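Bedroom Folding, Gallery 2
Posted 2026-10-14 by Janaína Holanda

Hi again! If you've been following the Eddale pages you know we've moved from kitchen jobs to bedrooms, and I've been looking forward to this one for ages. We show the task by hand with a pair of grippers, one for each side of the body, and the recordings go over to Mirko Ferri at Worthorpe, who turns them into something an arm can learn from. My part is the fun part (picking what gets folded, and fussing over how). The goal for this room is 300 good runs, and I've put up a couple of my favorite moments with my notes.

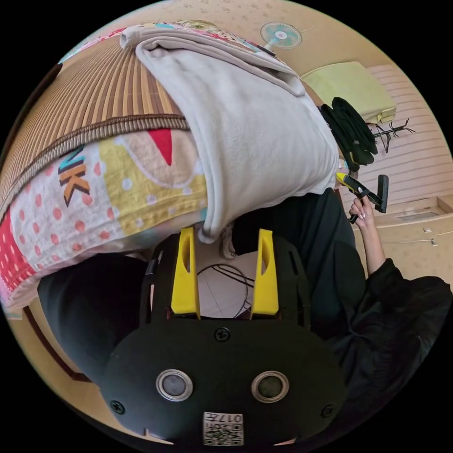 Blankets are harder than shirts, and I'll argue with anyone about it. A shirt gives you a collar and sleeves to go by, but a thick blanket is the same all over, so the person showing the task has to choose a grab point and stick with it. The beige fleece over the edge of the bed is a good example, with those fat folds hanging down and two narrow yellow fingers to catch them with! I ask everyone to go in low and close slowly. Odair Marinho likes to go in from the top, and his runs look lovely too, so I've stopped nagging him.

We keep each run short, 14 or 15 in a sitting, then a break and a stretch. Your wrists notice after that. You also start getting lazy with your second hand, and Mirko can tell every time.
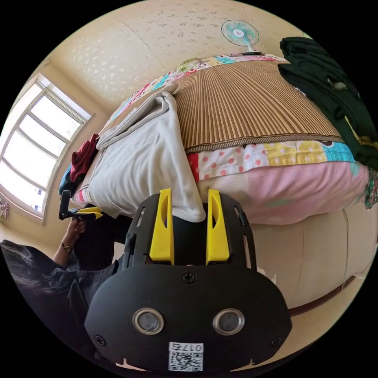

The other thing I keep going on about is the edge. Before you lift anything, find a hem or a fold line and get hold of it properly, even if it takes two tries. We leave the second tries in, by the way. Nokuthula Mtshali asked for that back at Pristirley and I thought it was messy at first, but I've come around. A learner that only ever sees perfect grabs has no idea what to do after a bad one.

Next up in October is pillowcases, which I'm a little scared of. Comments are open if you have folding tips!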